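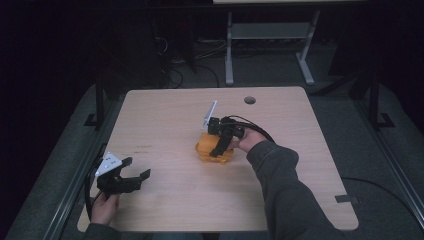
浅色木纹桌面,靠远边有一个走线孔。

半导体除湿箱改造记录:传感器、结霜和一箱纸

2019年12月

上次写除湿箱的时候,只写到买回来通电为止。后来陆续拆了几次,换了风扇,换了电源,重写了控制部分,记录也攒了将近900小时。趁入冬以后室温低,正好是这类箱子最难受的工况,把数据整理一遍。

箱子是Fuvley的小号防潮箱,标称容积34升,门封是磁吸条,后背一块Peltier片,冷面朝里,热面朝外。里面放的是纸:旧笔记本、几卷图纸、一些不想让它发霉的信。没有镜头,也没有胶片。纸和镜头对湿度的要求不一样,镜头怕霉,偏干一点问题不大;纸偏干会发脆,反复干湿又会起翘,所以我关心的除了平均值,还有波动的幅度和频率。

目标设在相对湿度50%。这个数没有太多讲究,处在一般纸张保存建议的范围中段,上下都留了余量。

先说原装的控制逻辑。拆开看,控制板上是一个湿敏电阻加一个比较器,回差很宽,高于上限就通电,低于下限就断电,通电就是满功率。数码管显示的湿度跟比较器用的是同一路信号,所以显示值看起来总是很配合设定值,单看面板没法知道误差。我把一只独立的记录仪放进去(型号叫Ruawai,数字式温湿度传感头,带存储),跑了几天,曲线是很规则的锯齿,齿高比面板上显示的大得多。

锯齿本身好解释。Peltier片通电以后冷面很快降温,低于箱内空气露点后开始凝水,湿度下降。断电以后麻烦来了:热面的散热片还热着,热量沿着片子倒流回冷面,冷面温度迅速回升,没来得及流走的水又蒸发回箱内。这部分水量不大,但箱子容积小,空气里本来也没有多少水,翅片上挂着的那一层就足够把湿度顶上去一截。于是刚断电没多久又超过上限,再通电,循环往复。

很多人碰到这种情况的第一反应是加大制冷功率。方向是错的。功率越大,冷热面温差越大,断电以后倒流的热也越多,齿只会更高。应当让它不要断电,改成一直以小电流工作,按需要调节电流的大小。

关于电流,多说几句。Peltier片的制冷量跟电流的关系是一条向下开口的抛物线:珀耳帖项随电流一次方增长,焦耳热随电流平方增长,其中一半算在冷面头上,再减去从热面传导回来的那部分。规格书上标的最大电流对应抛物线的顶点,那一点制冷量最大,效率却很差。要效率,工作点得往左退很多。除湿箱的热负荷本来就小,主要是箱壁漏热加上凝结潜热,完全没有必要在顶点附近运行。

另一件事是驱动方式。原来想偷懒,用一只MOS管直接做PWM。查了些资料,又自己对比了一下,结论是不划算。占空比调节时,平均电流下来了,均方根电流下得没有那么快,焦耳热按均方根算,制冷按平均值算,等于白白多发热。频率太低还会带来热循环,对焊点寿命不利。最后在后面加了电感和电容,做成一个降压电路,输出基本是直流,纹波压到很低。元件多了几个,效率上的差别在散热片温度上看得很清楚。
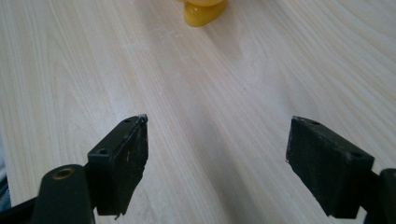

控制板的工程名叫Pilar,名字没有含义,当时随手敲的目录名,后来懒得改。结构很普通:一片单片机,两路温度一路湿度,输出一个电流设定值给降压电路。控制算法是PI,没有加D,湿度信号噪声大,响应又慢,微分项除了放大噪声没有别的作用。

温度要测两个点,一个在冷面翅片根部,一个在热面散热片上。热面那一路只做保护,风扇停转时能把电流切掉。冷面那一路参与控制,而且是整个控制里比较关键的部分。

原因在露点。除湿的能力取决于冷面比露点低多少,低得越多凝得越快,但是冷面不能低于零度,否则凝出来的就是霜。霜层导热差,翅片间隙又窄,一旦糊住,空气过不去,表面上片子还在努力工作,湿度纹丝不动。夏天室温高,露点也高,冷面停在零上就有足够的落差。冬天就不行了。我这里屋子不供暖,夜里室内温度很低,按50%的目标湿度去算,露点已经贴着零度,留给冷面的窗口几乎没有。

这是半导体除湿的原理性限制,压缩机机型也有,只是它们有除霜程序。网上看到有人抱怨这种箱子“冬天坏了、夏天又好了”,多半就是这个原因。

我试过几种处理办法。

第一种是硬限幅,冷面温度低于一个接近零度的阈值就不再加大电流。优点是不结霜,缺点是室温低的时候基本没有除湿能力,湿度慢慢漂上去,一直漂到跟漏气速率和那一点点凝水量平衡为止。

第二种是允许结霜,定时化霜。让冷面降到零下,结一阵子霜,然后反向通一个小电流,把霜化掉,水从导流槽流出去。理论上可行,实测下来化霜那几分钟湿度会跳一个尖峰,霜化成水,水温又偏高,一部分直接就蒸发了。可以把化霜做得很慢,让水有时间往下流,代价是周期拉长。反向电流的大小试了很久,太小化不动,太大就成了加湿器。

第三种是给箱子内部加一点热,用一条很小的加热膜贴在底板上,把箱内温度抬高几度。这听起来有点绕,一边制冷一边加热,但是从湿空气的角度看是合理的:含湿量不变,温度升高,相对湿度就下来了。同样的相对湿度目标下,温度高则露点高,冷面的窗口也就打开了。功耗增加得不多,箱子本来就有保温层。

现在用的是第一种加第三种。限幅始终有效,当冷面碰到限幅而湿度仍然高于目标时,加热膜开始工作,积分项同时冻结,避免饱和以后的超调。切换条件加了一个较长的延时,否则两边会打架。

有一点要提醒,纸的含水率主要跟相对湿度走,温度的影响是次要的,所以抬高几度来维持相对湿度,对纸来说可以接受。如果放的是别的东西,例如某些对温度敏感的胶片,这个办法就要重新考虑。

接下来是传感器标定,这一段占了我大部分时间。

便宜的湿度传感器,出厂精度大致够用,长期漂移就难说了,尤其是在有挥发物的环境里。箱子新买来时门封条有一股很重的塑料味,里面又有旧纸,旧纸会释放微量的有机酸。传感头是高分子电容式的,吸附了挥发物以后读数会偏,偏的方向和大小都不固定。

标定用的是饱和盐溶液法。原理是密闭空间里,饱和盐溶液上方的空气有一个确定的平衡湿度,由盐的种类决定,受温度影响很小。我用了两种盐,一种是食盐,平衡点在偏湿一侧,另一种是六水氯化镁,在偏干一侧,刚好把50%夹在中间。两点定一条直线,斜率和截距都有了。

具体操作没有什么难度,但是细节多。盐不能全溶,要做成湿沙子的样子,液面上要能看到固体,全溶了就不是饱和溶液。食盐最好用不加碘、不加抗结剂的。容器越小越好,空气体积小,平衡得快。传感头不能碰到盐,也不能溅到,溅上一点基本就报废了,盐在感湿膜上吸潮,读数永远偏高。密封圈要检查,线从瓶盖穿出来的地方用热熔胶封死,我第一次就是这里漏,等了一天读数还在爬。

更容易忽略的是温度均匀性。平衡湿度指的是跟溶液同温的空气,如果传感头比溶液热一点点,它周围的相对湿度就会低一点点。按水蒸气压曲线估一下,在室温附近,温差一度带来的误差已经超过传感器本身的标称精度。所以瓶子要裹上保温材料,放到柜子深处,远离窗户和电器,传感器也不能连续采样,连续采样会自热。我把采样间隔拉长,读完就断电。

每个点放了一夜以上,曲线走平以后再取平均。结果是记录仪在偏湿端读高,偏干端几乎准,修正以后,原先以为控制在目标上的几组数据都要往下挪。Pilar板上的那只探头偏差更大一些,已经把系数写进固件。打算每隔半年重做一次,看看漂移的速度。

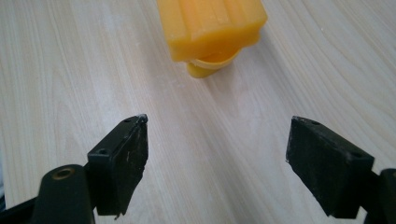 桌面反光的地方,有几处发白的污迹和灰点。

回到箱子本身。标定完以后重新测了一遍漏气。办法是把箱子里的东西全部拿出来,除湿到比环境低很多,断电,看湿度回升。假设箱内空气均匀,回升曲线近似指数,时间常数就是箱子容积除以换气速率。原装门封的时间常数比我预想的短,晚上关掉,第二天早上就跟屋里差不多了。

漏点主要有两处。一处是门的铰链侧,磁吸条在转角没有贴实,拿一张薄纸夹在门缝里,关上门能轻松抽出来。另一处是后背导线穿孔,原厂用一团海绵塞着。铰链侧的处理是把铰链螺丝松开,门往里推一点再拧紧,转角处在磁吸条背后垫一小条泡棉。穿孔改用中性硅酮胶封死。这里不要用酸性胶,固化时放出醋酸,对纸对传感器都不好。胶干透以前箱子一直敞着门。

处理以后时间常数长了很多,曲线末段已经不像指数了,看上去是箱体内壁和隔板在放湿。塑料件也吸水,只是量少而慢。

空箱数据只能拿来检漏,装上纸以后完全是另一套动力学。纸是很大的湿度缓冲。算一笔粗账就明白,箱内空气里的水蒸气总量连一克都不到,而一摞纸在室内湿度下的含水量占自重的百分之几,一摞笔记本随便就有几十克水。环境湿度变化时,空气这边的一点扰动,很快被纸吸收或补回来。所以装满纸的箱子即使控制得很粗糙,读数也会很稳,原装的锯齿在满箱时小了一大半。

但反过来,要把一箱受潮的纸拉到目标,就要把纸里的水一点点取出来,时间以周计。我把图纸放进去之前,它们在柜子里过了一个梅雨季,放进去以后箱子连续运行,最初一段时间湿度压不下来,还一度以为片子坏了。接水盒里先后收了200毫升水,曲线才慢慢落到目标附近。

纸的吸放湿还有滞后。同一个相对湿度,从湿的一侧降下来和从干的一侧升上去,平衡含水率并不相同,降下来的高一些。如果控制器让湿度来回摆,纸的含水率就在滞后环里面绕小圈,纤维跟着胀缩。幅度小的时候看不出影响,幅度大、周期又跟纸的响应时间相近,卷边就会加重。锯齿周期很短时,只有最外面几页跟得上,里面的页没有反应,页与页之间有梯度,这大概是封面总是先翘的原因之一。这一条是推测,没有做对照。

摆放也有影响。图纸卷紧了放在角落里,卷筒内部的空气几乎不流动,里外能差出好几个百分点。记录仪放在卷筒口和放在隔板中央,读数走势完全两样。后来把卷松开一些,立着放,下面垫了一层塑料网格,气流能从底下过。内循环风扇换成了大一号的,转速降到刚好能转动,噪声听不见,风速也不至于把纸边吹得抖。

PI参数是在满箱状态下调的。空箱调出来的增益用到满箱上太迟钝,满箱调出来的用到空箱上会振荡,两者的对象时间常数差得太远。考虑过做增益切换,想想平时也不会空箱运行,就算了。开门是主要的扰动,每次开门取东西,湿度跳一下,关门以后纸很快把它吸掉,控制器其实什么都不用做。我加了一个门磁开关,门开期间和关门后的一小段时间里积分冻结,只保持原来的电流。加上以后那个小小的下冲没有了。

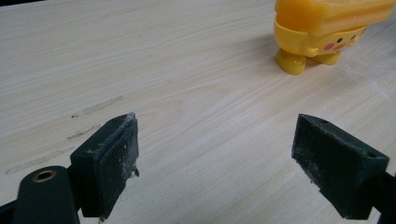
浅木纹桌面,左边三道浅灰色的擦痕,靠右的一片泛白。

电源换成了一只闲置的笔记本电脑适配器,余量很大。原装的那只在满功率时外壳烫手,降功率以后本来可以继续用,但是它的空载损耗偏高,对一个常年通电的东西来说不合算。整机功耗没有放数字,手头的功率计在这么小的负载下误差太大,功率因数一低读数就乱跳。直流侧量过,稳态时电流很小,加热膜工作时翻倍。等有了靠得住的表再补。

热面散热也动过。原来的导热硅脂已经干了,拆下来是粉状的。重新涂之前把两面用酒精擦干净,涂薄薄一层,四角螺丝对角逐步拧紧。Peltier片是陶瓷的,受压不均匀很容易裂,裂了以后内阻会慢慢变大,不会马上坏,这种故障最难查。螺丝要加弹簧垫圈和隔热垫,金属螺丝本身就是一条从热面通到冷面的热桥,很多成品箱在这里省了材料。换成尼龙螺丝也行,但长期蠕变会使压力下降,我没有用。

冷面四周的缝隙原先塞的是开孔海绵,已经湿透了。开孔材料吸水以后等于没有保温,而且从缝隙进来的潮气会在片子边缘凝结,腐蚀里面的焊点。改成闭孔泡棉,外圈再打一道硅酮胶。片子本身的四周也补了胶封边,买的时候号称密封,放大镜下看有一处没封到。

排水是另一个小毛病。冷凝水顺着翅片流到导流槽,经一根细管通到箱外的接水盒。管子太细,水的表面张力足以把它堵住,要积到一定高度才流一次。积着的水面就在箱内,相当于一个小加湿源。把管口切成斜的,里面穿一根棉线引流,水就能连续往下走了。棉线会长霉,准备过一段时间换成玻璃纤维的。管子在箱外绕了一个弯,弯里存着一点水做水封,否则外面的潮气会从管子倒灌进来。冬天水量少,水封可能蒸干,要隔一阵子看一眼。

固件里还留着几个没有解决的问题。

加热膜介入的瞬间湿度会先降后升。降是因为空气先热起来,升是纸受热以后放湿,两个过程快慢不同。控制器看到先降会误以为已经够了,于是把加热撤掉。目前靠延时掩盖,正确的做法应该是在控制量里用含湿量代替相对湿度,把温度的影响解耦。公式是现成的,单片机算一个指数也不吃力,主要是温度探头的位置跟湿度探头不在一处,算出来的含湿量噪声很大。得把两者装到一起。

日志的时间戳会漂。用的是单片机内部的振荡器,没有外接晶振,低温时走慢,跟室外数据对齐时每隔几天要手动平移一次。下一版板子上补一颗晶振。

还有一个问题是传感头的放置高度。箱子上下有温度梯度,下面放了加热膜以后梯度反过来了,原来装在上部的探头不再有代表性。我把Ruawai先后放在每一层各跑了一段,差别比预期的小,风扇的搅拌还是有用的。但在最底层紧贴加热膜的位置,湿度明显低,那一层现在不放纸,只放几盒不怕干的文具。

有读者在上一篇下面问过,为什么不直接用硅胶干燥剂。硅胶当然可以,密封盒加硅胶便宜、无源、没有故障。缺点是它没有设定值,新放进去时湿度很低,对纸来说偏干,吸饱以后又不再起作用,中间段的斜率取决于用量。有一种预先调湿过的硅胶,按目标湿度平衡好再放进去,能双向缓冲,博物馆的展柜里用得很多,只要柜子漏气足够小,可以撑很久。我的箱子如果一开始门封就是好的,大概会走这条路。现在箱里也放了一小袋,按50%调过,当作停电时的后备。

调湿的方法跟标定差不多,把硅胶摊开,放在目标湿度的环境里,隔几天称一次,重量不再变就可以用了。不要用带蓝色指示剂的那种,里面是氯化钴,经手的东西尽量避开。

下一步要做的事情:换排水线,补晶振,把温度探头移到湿度探头旁边,1月最冷的那一段再完整跑一遍结霜测试。加热膜的功率够不够,要等到那时候才知道。曲线图和Pilar的电路图等新板子打回来以后一起放上来,旧版有一处地线走得不好,采样会跟着风扇的转速跳,不建议照着做。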